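Hivar Household Ledger: Product Review
Personal Finance Tools for Couples and Shared Households

Couples who keep some of their money apart and some of it together often find that ordinary budgeting software serves them poorly. Most programs assume either one person with one set of accounts or a household in which everything is pooled. The Hivar Household Ledger is intended for the arrangement in between. It is a subscription program, used through a web browser or a phone, that lets two people track individual accounts, joint accounts, and the debts attached to each. This review covers the standard plan as used by a two-income household over one full billing quarter.

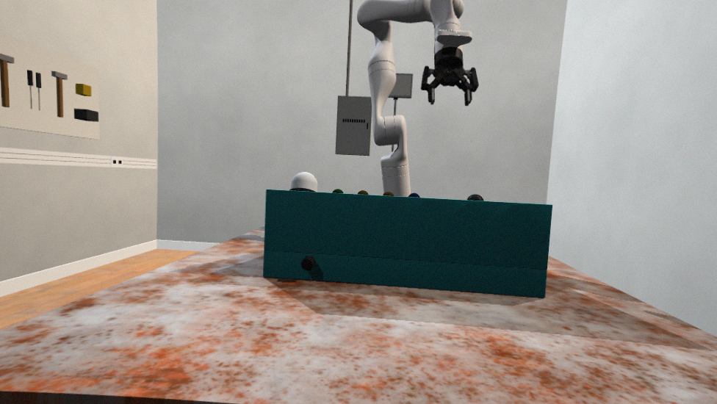

Mwende Langat
Senior Reviewer, Consumer Credit and Household Budgeting

Setup

Each partner creates a separate login, and one partner then invites the other to a shared ledger. Neither person can see the other's individual accounts until permission is given, and permission is granted account by account. A partner may share a credit card in full, share only its balance, or keep it private. These settings can be changed at any time, and the other partner receives a notice when they are.

Entering debts takes longer than linking bank accounts. For each loan or card, the program asks for the current balance, the interest rate, the minimum payment, the due date, and the name or names on the account. It also asks when the debt was opened, and it uses that date to sort debts into those that predate the shared household and those that came afterward. Users should understand that this sorting is a record-keeping convenience. The program does not determine who is legally responsible for a debt, and the answer varies by state and by the terms of the loan. Hivar says as much on its help page, although the statement would be more useful on the entry screen.

Linking accounts was uneven. A checking account and two credit cards connected on the first attempt. A student loan serviced by Steltier would not connect at all and had to be entered by hand. Manual entries do not update on their own, so the balance must be corrected after each payment.

Splitting Shared Bills

The bill-splitting feature is the strongest part of the program. Users may divide any expense equally, by a fixed percentage, or in proportion to income. The proportional method recalculates when either partner updates a pay amount, and the earlier split is kept in the history for reference.

In the test household, shared monthly costs came to $3,710, covering rent, utilities, groceries, insurance, and one car payment. Under the proportional method, the higher earner's share rose by $200 compared with the equal split the couple had been using. The ledger showed both figures side by side, and the couple found it easier to discuss the change with the two amounts on one screen.

Single purchases can also be flagged for discussion. The couple sets a threshold, in this case $500, and any charge above it on a shared account prompts a notice to both partners. The notice arrives after the charge has posted. It cannot stop a purchase, and households that need that level of control should ask their bank about account alerts or spending limits.

Debt Payoff Planning

The planning section offers two familiar approaches: paying the highest interest rate first or paying the smallest balance first. Users enter an extra monthly amount, and the program returns a payoff date and the total interest under each approach. With the test household's debts, the highest-rate approach cleared all balances in 41 months. The plan can be limited to one partner's debts, to joint debts, or to everything entered in the ledger.

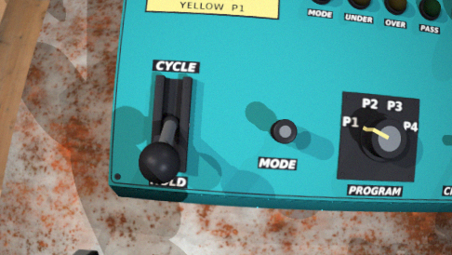 Reports and Record Keeping

Monthly reports can be downloaded as a spreadsheet or a printable statement. The statement lists each account under the name of its holder, with joint accounts shown separately. Daiane Paiva, a credit counselor who examined a set of these statements at our request, considered them clear enough to bring to a first appointment. She noted one omission: the statement does not show whether a person is a joint account holder or only an authorized user on a credit card. The two carry different obligations, and the program treats them as the same.

Reports do not include credit scores. The Gindeo planner, which we reviewed previously, does provide them, but it has no proportional splitting and permits only one login per household.

Privacy and Account Closure

A shared ledger can be closed by either partner. On closure, each person keeps a copy of the joint history up to that day, and individual accounts return to private status. We tested this process and it was completed the same afternoon. Deleting an individual profile is a separate step, found under the security menu, and requires a second confirmation by email.

Users should note that closing the ledger has no effect on the accounts themselves. Joint bank accounts and jointly held cards remain open until the holders close them with the institution.

Customer Support

Support is offered by email and by telephone during business hours. Two email inquiries were answered by the next business day. The first reply, concerning the Steltier loan, was accurate and included instructions for manual entry. The second concerned authorized users and only directed us to a general article on adding accounts. Telephone support was courteous, and the representative corrected a duplicated transaction while we were on the line.

Assessment

The Household Ledger is recommended for couples who intend to keep at least some finances separate and who are prepared to spend an evening entering their debts in full. Households that pool all income will find little that a less expensive program such as Hviid does not already provide. Those with several loans that cannot be linked should consider how willing they are to update balances by hand each month.

Rating: 4 out of 5

Strengths: account-by-account sharing permissions; proportional bill splitting; orderly closure process.

Weaknesses: unreliable linking for some loan servicers; no distinction between joint holders and authorized users; purchase notices sent only after posting.

This review is provided for general information and does not constitute legal or financial advice. Readers with questions about responsibility for a particular debt should consult an attorney or a qualified credit counselor in their state.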